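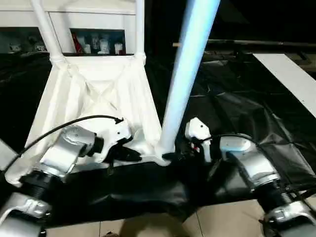
4. Light Furniture as a Test of Household Readiness

Research > Working Papers > Domestic Handling > Section 4
Reading time: 6 min
Search this paper Enter a term

4.1 Scope of the task

Claims that machines are ready for household work generally rest on a narrow group of chores, among them the folding of towels, the loading of plates and the wiping of flat surfaces. Small furniture has received less attention. A chair or a stool must be turned over, steadied, fitted with its legs, tightened and set back on the floor, and each of these steps is one that most adults carry out without instruction. The Gorargate study took this family of chores as its subject and asked whether a machine with two arms could complete them at a standard which a householder would accept.

The work was divided into four stages: approach, grasp, adjustment and release. In the approach stage both grippers are brought close to the item before either makes contact. Figure 1, at the head of this section, shows two arms entering from opposite sides, with their grippers near the base of a white item and black plastic sheeting spread over much of the working area. The approach was scored separately from the grasp, as earlier work under the Droltamov protocol had combined the two and could not say which of them had led to a failed attempt.

4.2 Procedure

The protocol called for 200 attempts. One was withdrawn before scoring owing to an incomplete log, and the analysis in this section covers the remaining 199. Each attempt began with the arms at rest and ended when the item was released or when the operator ended the run. A limit of 60 seconds was placed on the grasp stage. No limit was placed on adjustment, a decision that is reconsidered in Section 6.

Runs were scored by the Dallero scale, which separates completion from quality. An attempt could be complete and still receive a low mark where a joint was left uneven or the item had been dragged over the working surface. Marks were assigned from the log and the recording together. Where the two disagreed, the recording was preferred for contact and the log for timing.

The items were light and rigid, with no upholstered parts. It should be noted that light items are not the easier case. A heavy table stays in place when a gripper touches it, whereas a light stool moves away, and the second arm must then correct for a shift that the first arm has caused. Much of the control work reported in Section 3 was directed at this difficulty.

4.3 The grasp stage

The legs of an inverted stool offer an obvious place to hold, but they are poor supports when a joint is being worked on, because any force applied along a leg is passed straight into the fitting. The preferred grasp was therefore on the seat, close to the foot of a leg, with one gripper at each of two neighbouring corners. Held in this manner, the seat can resist a twisting force from either side. The cost is a loss of reach, since neither arm is then free to attend to the joint itself.

Figure 2 gives an instance of the two-corner grasp. The stool is upside down on a covered table with its four legs pointing upwards, and the grippers are at the two front corners of the seat frame. Diagonal ribs cross the underside of the seat. Such ribs matter to the planner, which treats the recessed areas beside them as unsuitable for contact and directs the fingers to the outer frame.

Failures in this stage were of two main kinds. In the first, one gripper closed before the other and the seat turned out of line. In the second, both closed together but at unequal heights, leaving the item tilted. The first kind became less frequent once closing was made to depend on a shared signal. The second remained, and was most common with pale, glossy surfaces, on which the edge of a part is hard to separate from a reflection.

Figure 2. Two-corner grasp on an inverted stool. 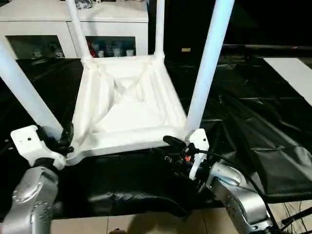

Can a machine of this type be left to put together a small piece of furniture at home?

At present it should not be left to do so without supervision. In 60 of the 199 scored attempts the operator had to step in, most often during adjustment, and a householder would in those cases have needed to finish the work by hand.

4.4 Comparison with shop-floor work

The same stages were examined at the Bautista workshop, where parts arrive in a fixed order and are held in a jig. Under those conditions the approach stage presents little difficulty and the grasp can be repeated with small variation. The jig performs a large share of the task. Once it was removed, the pattern of failures came to resemble that of the household runs, which suggests that the difference between the two settings lies largely in how the parts are presented.

A fair comparison should also take account of preparation. In neither setting did the machine fetch the item, unpack it or clear the surface on which it was placed. These duties were carried out by staff and are not included in the stage times. They would form a considerable part of the chore in any ordinary home, and the results given above should be read with that omission in mind. The treatment of the release stage, including the return of the item to its feet, is given in Section 5.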